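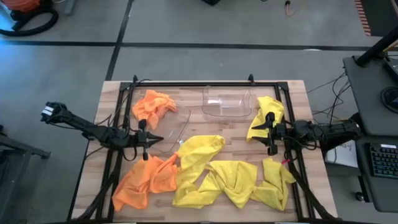

Lurkmont, Sun 4 January

Wood and Water: notes for week 3

Welcome back! Last time we looked at how a trunk grows. This week we get to my favourite part of the whole course -- why timber keeps moving long after the tree has been felled.

Think of wood as a bundle of tiny straws, all running the same way up the trunk. Fresh timber holds water in two places: in the hollow of each straw, and in the walls themselves. The water in the hollows leaves first, and the plank hardly changes size. Once the walls begin to dry, it shrinks, and it shrinks far more across the grain than along it (do try this at home with an offcut and a ruler, it's lovely to see).

Two words to learn:

Radial: from the centre of the trunk out towards the bark.
Tangential: following the curve of the growth rings.

Tangential shrinkage is usually the larger of the two, often close to double. That difference is why a flat-sawn board cups, and why a round slice of trunk so often splits like a cut cake!

Our test board from the Darnura store was 527 mm wide in the dry room and 529 mm after a spell in the damp cupboard. Two millimetres sounds like nothing. Now lay a whole floor of boards side by side, leave no gap at the walls, and wait for a wet September.

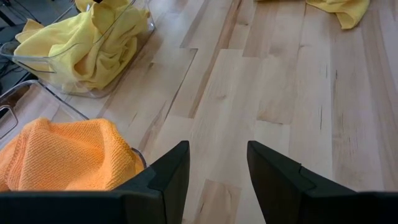 Gitora wrote in after the last session to ask whether varnish stops all this, as a varnished shelf at home still sticks to its bracket every autumn. It doesn't, I'm afraid. A finish slows the water down, but damp air gets through in the end.

For next week: read the chapter on seasoning, weigh your sample each morning and bring the figures along. We'll plot them together -- the curves are wonderful.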